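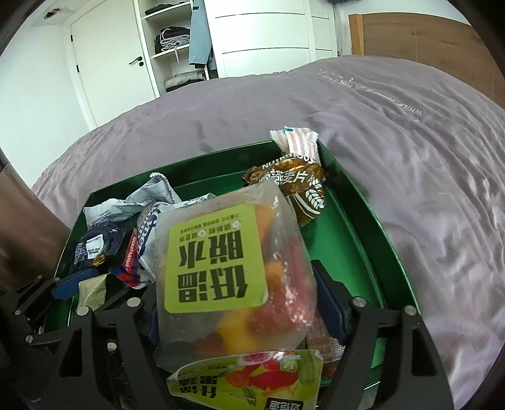

Photo: Ming-te Kao / Sidine

Ming-te Kao has spent most of this year comparing finger pads. The arm, he says, is the part visitors ask to see, but in his work at Sidine it has been switched off since April. The measurements come from a hand-held gripper with two fingers, carried by a person from one room to the next and fitted with a camera.

"An arm tells you about the arm," he says. "If the grasp fails you then have to ask whether it was the pad, the linkage, the planner or the mounting. With the tool in your hand, two of those go away."

The current comparison sets two pads against each other. The first, known in the group as the Virnton, is a firm pad with a flat face. The second, the Mekonnen, is softer and gives at the tip. Both fit the same finger, and changing a pair takes 5 minutes including the check on alignment. Each pad is to be used for 1,000 grasps, logged with the jaw opening, the closing force and a short code for the outcome.

The objects are mostly packaged food. Kao chose it after an earlier round with blocks and cylinders, in which both pads scored so well that the figures could not be told apart. Film packaging separated them within a day.

"A block has one width. A bag of fruit pieces has whatever width you leave it with. You close on it, the pieces move, and the width you measured is no longer the width you are holding."

He sorts the packets by how they behave under load. Filled bags shift, bars stay rigid until they bend, and sachets with a lot of air in them fold away from the pad. Chocolate bar wrappers gave the most consistent results in the set. Foil gave the least consistent, and he has not yet decided whether the cause is the surface or the small size of the packets.

A tray with high walls makes matters worse. The fingers need clearance on both sides of the object, and in a full tray the clearance is taken up by other packets. On the Virnton pads, 35 of the first failures were recorded as contact with a neighbouring item before the jaws had closed. The Mekonnen pads had fewer of these, though Kao is careful about the reason.

"The soft tip is also thinner. I would like to say it is the compliance, but I changed two things at once. We have a thin, hard version on order."

Recordings are made in ordinary rooms, and the tray is set down on whatever is there: a worktop, a chair, a bed. Kao regards the support as a variable. A tray on a duvet tilts when a finger presses on its wall, and a tray on a worktop does not. He now logs the surface as a separate field, having left it out of the first batch.

The camera gave less trouble than expected. Glossy walls and plastic film produce reflections, and the lens was moved back once to keep both pads in view at full opening. Exposure is fixed for each room. The logging runs on a controller called Risalar, which stamps the jaw position and the video from one clock. Before that the two were matched by hand - "a week of work for an afternoon of data", in his words.

Asked which pad he would fit to the arm tomorrow, he picks the Mekonnen for bags and sachets, and the Virnton for anything with a stiff edge. He would not fit either for mixed trays until the second set of 1,000 is complete. Wear is the open point. The soft pads begin to mark at the tip, and he does not know how far that can go before the grip changes.

The arm will be used again once the thin, hard pads have been through the same trays. "It will be the same packets," Kao says. "I have bought spares."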